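Shopping for the Clorndale room: a gallery of small jobs
Posted 30/03/2026

I've been putting together a budget for the two-arm setup we want at Clorndale, and the spreadsheet got so dull that I started making this page instead. The idea is simple enough. Before I ask for money, I want everybody who signs off on it to look at the kind of job we expect the arms to do, up close, with hands doing it. A quote sheet full of payload numbers doesn't tell you much about eyeglasses!

So this page is for the tabletop jobs, the fiddly ones, with my notes on what each part of the job does to the shopping list. Prices are in dollars and they're from the quotes I got back in January, so expect them to drift a little. (The Karaki quote has already been reissued once, and I had to redo a whole tab.)

Glasses cleaning is the one I keep coming back to. I first had it down as a one-arm job with a clamp on the table, which would have saved us a pile of money, and then I sat down and cleaned my own pair slowly and paid attention. One hand holds, the other wipes, and the holding hand is busy the whole time. It gives a bit, it turns a bit, it pinches harder when the wiping hand pushes. I crossed the clamp off that same evening. 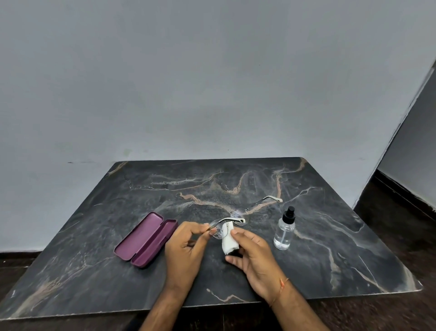
Glasses cleaning: left hand pinching near the hinge, right hand on the tissue, case open and spray bottle standing by.

Budget notes for this one:

Grippers. The Norusa pair comes in at $2541 with the soft fingertips, and I'm asking for the soft fingertips. A thin metal temple arm is not something I want held by bare aluminum. Spare fingertip pads come in packs of 8 and I've put in for one pack, though I'd happily take two if there's money left over.

Cameras. Clear lenses, a clear bottle with clear liquid in it, a dark marble top with a bit of a sheen... this is a rough day out for a depth camera. Kirkinari will lend a unit for 4 weeks before you have to decide, so I've penciled in the loan and left the purchase line blank. Please don't fill it in for me, I want to try it over a shiny table first.

Table. I'd been planning on plain matte gray because it's easy on the cameras, but people clean their glasses on whatever table they have. I now have one matte top and one veined stone top on the list. The stone one is heavy, so ask about the floor before you ask about the price.

Lighting. Two diffuse panels, $582 for the set including stands. I went back and forth on this and I still think it's worth it, mostly for the bottle.

Consumables. Tissues, spray bottles, cases with hinged lids, and more cheap glasses than you'd think. I had all of this under "misc" and it kept getting trimmed, so it has its own line now. Rimless pairs get a separate count from the full-frame ones, and I'd like us to buy both from the start.

Still open on my end: whether the arms ship with their own controller or we use the Karaki one we've been quoted, and who pays freight to Clorndale. I've asked about both. I'll add the next set of jobs (jar lids and zippers, most likely) once I've got the cable lengths sorted out, and if you have a fiddly tabletop job of your own that you think belongs on the page, send it over before the order goes in.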